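Staying Power

The artificial flower trade and the problem of the convincing rose

Fabric roses have been sold by the stem for well over a century, and the basic construction has changed less than the catalogues suggest. Petals are die-cut from woven polyester, stiffened with a size, coloured, then pressed between heated metal forms to give them their curl. They are threaded on to a wire core in order of diameter, smallest first. The calyx goes on last and holds the whole thing together.

What has changed is the buyer. Rosimeire Vieira runs the finishing room at Fenduneck, a supplier of display flowers in Gradthorpe, and most of her orders now go to hotels and furniture showrooms. These are places where people sit within arm's reach of the arrangement for an hour at a time. A flower made for a shop window is judged from the pavement. One made for a reception desk has to stand up to a good deal more.

Vieira assesses every new line lying down. A stem in a vase shows its best side, and the arranger will have turned it to make sure of that. On a plain white surface the underside of the head comes into view, along with the leaf joints and any glue.

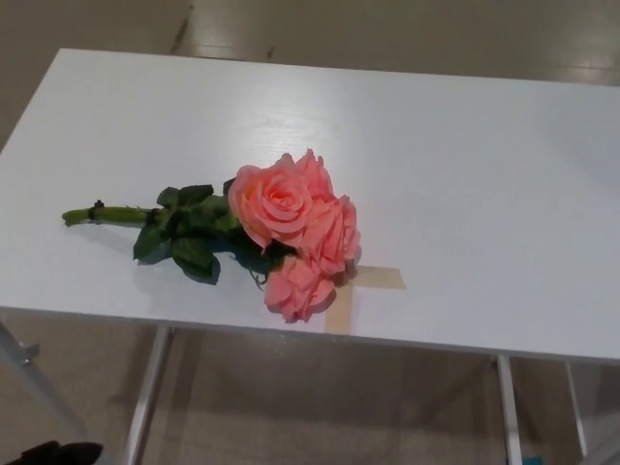 Colour is the first point of failure. Real petals are seldom a single shade, and a coral or salmon rose usually pales towards the rim. Cheap cloth is dyed in the piece before cutting, so that each petal comes out the same all over. The better method is to cut the cloth undyed and tint it afterwards, with the edge treated separately. Fenduneck's Rumance range is tinted by hand in batches of 8, and the batches are kept together through to packing because no two match exactly.

The second point is the degree of opening. Three blooms on one bunch should not all be at the same stage. A tight spiral at the centre reads as a young flower, while dropped outer petals suggest one several days older, and a bunch that carries both looks cut from a bush. Bendik Solheim, who buys for the showroom chain Fagundes, rejects samples on this ground more often than on any other. He received 3 last September with identical heads and returned them the same afternoon.

Foliage gets less attention than it should. Rose leaves are toothed and carry a strong central vein, and both features can be pressed into cloth cheaply. Leaves should be bent by hand on arrival – some up, some down, one or two tucked under the head – as they travel flat.

Stems remain the weak part. Moulded plastic is too smooth and often too pale for the leaves above it. Solheim's answer is an opaque vase. Vieira prefers to cut the stem short and keep it tied, with the tie below the rim.

Dust is removed with a soft brush, working from the centre outwards, every 2 weeks. Washing is possible but tends to take the size out of the petals.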